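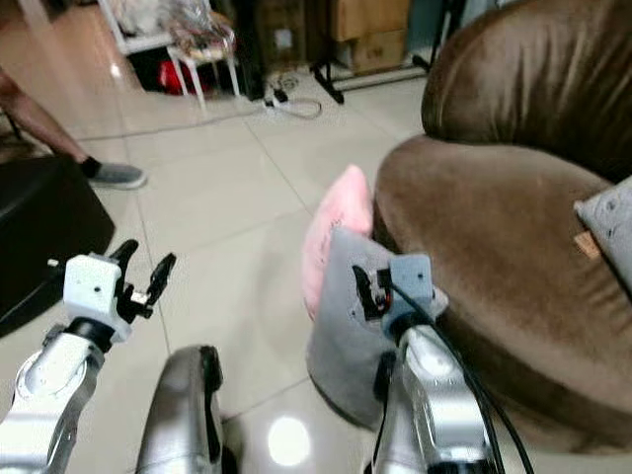 Raising my rates after six years – a thread

Home > Threads > Small business

Latest Following Topics Saved Log in

1/ I put my bookkeeping rates up this summer for the first time in 6 years. A few people asked how I went about it, so I'm writing it down while I still remember the details.

2/ Background: I work on my own, from Brovley, with 30 regular clients. Mostly trades, two cafes, a dance school. I set my monthly fee when I left my job at Zavala and was scared of having no income. I picked a number that nobody would argue with.

3/ Nobody did argue with it. That should have told me something. By last December I was working most evenings and still moving money out of savings to cover my own tax bill.

4/ I finally did the math on my hours. I bill through Gendedo, which logs time even if you charge a flat fee. I had never opened that report. My three oldest clients were paying me less per hour than I made as a junior.

5/ I talked to Nouhaila Hegazy, who I used to share an office with. She raises her fees every year by a small amount and puts it in the contract. Her clients expect it. Mine had never seen an increase, so I had a bigger jump to explain.

6/ New flat fee: $232 a month for the basic package. Payroll is extra. I stopped including "quick questions" as an unlimited item. You get two calls a month and after that it's hourly.

7/ I wrote the email four times. The first version was a page long and apologized in every paragraph. Lionel Fothergill read it and crossed out everything except the new price, the start date and what's included. I sent that one.

8/ It went out with 60 days' notice. I'd do that part the same way again. A few clients needed to fit it into their own budgets and I didn't want anyone hearing about it on an invoice.

9/ Results so far: most people wrote back "ok, thanks." One asked for a smaller package and I made one. 2 clients left. One of them had been paying late for years, and I slept fine. The other I was sorry to lose.

10/ The fear was mostly before I hit send. I had a whole list in my head of who would be angry, and I was wrong about nearly every name on it. The client I worried about most, Ehab Benjelloun, said he'd been wondering when I'd get around to it.

11/ Things I'd change: I'd have told my biggest client by phone first. I also should have updated the price on my website the same day. I had a new inquiry come in at the old rate and had to honor it for the first quarter.

12/ Someone asked if I gave anyone a discount. One – the dance school, until their new term starts. I wrote an end date on it. Open-ended discounts are how I got into this.

13/ Also asked: do I have a backup plan? A bit of one. I do one day of contract work at Drumance and I'm keeping that until the savings are back where they were. Then I'll look at it again.

14/ I'll post the email template tomorrow once I've taken the client names out.

6 Aug 2022

18 replies 41 reposts 207 likes

Share Save Report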